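3.2 Living with the table: what households told us about wear

We turn now to the part of the study that gave us the most pleasure to carry out, and that also gave us the most trouble when it came to writing it up. As explained in Section 2, we visited 96 households in Elmont and in the smaller town of Nunier, and in each home we asked the same opening question, which was simply where people in the house tended to sit down together. Almost everyone led us to a table. We had expected to spend perhaps half an hour at each one, going through the printed questions and writing down the answers, but people were generous with their time, and many of the visits ran on well into the evening.

The printed questions dealt with cleaning, with the use of mats and cloths, and with any repairs the household could remember. Between them the households gave us 1,488 separate remarks about marks, stains, scratches and faded places, and we sorted these under 9 headings (the full list is in Table 2). The largest heading by a good distance was what we came to call "known marks," meaning marks that somebody in the home could explain. A ring came from a hot dish one December. A row of small dents came from a child who had been learning to use a fork. People told these stories with real affection, and more than once two members of the same family gave us two quite different accounts of the same scratch, each of them perfectly sure of it.

Marks that had no story were treated very differently. They tended to bother people more, even when they were smaller and harder to find, and they were far more likely to be sanded, oiled or covered with a runner. One woman in Nunier had put a fruit bowl over a pale spot for so many years that she had to think for a moment before she could tell us what was under it.

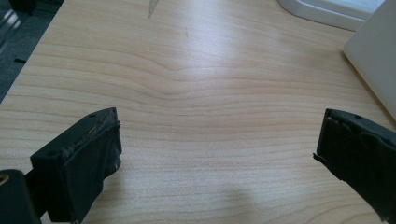

Figure 4. Light-colored wooden tabletop with wavy grain, a patch of glare and a small grayish streak.

It would be easy to conclude from this that people care about damage only when they cannot account for it, but the interviews were richer than that, and we want to be careful. The kind of wood mattered, or at least people believed that it did. Owners of darker tables spoke mostly about scratches, while owners of paler ones spoke about stains, and both groups were inclined to think the other had the easier time of it. The finish mattered too. In Elmont many of the tables had come from the old Munen workshop, which sold them oiled and sent each one out with a small tin and a card of instructions, and a surprising number of families still had the card in a drawer – usually the same drawer as the candles and the spare keys.

We should say a word about the hour of our visits. Most took place after four in the afternoon, when light comes in low and shows up every ripple and rub on a surface. Several people remarked that their table looked worse to them at that time than it did at breakfast. The Shim survey, which we used as a model for our printed questions, was done entirely in the mornings, and this may explain part of the gap between its results and ours. We did go back to a handful of homes at about 9 in the morning to ask the same things again, and the answers were noticeably milder, although the group was too small for us to lean on.

Repairs were less common than we had supposed. Families often talked about fixing the table, and some had been talking about it for a very long time, but the sandpaper stayed in the garage. When we asked why, the usual reply was that the table was always in use. We take up this point again in Section 4, where we compare tables used for meals with those kept mainly for homework, sewing and other jobs.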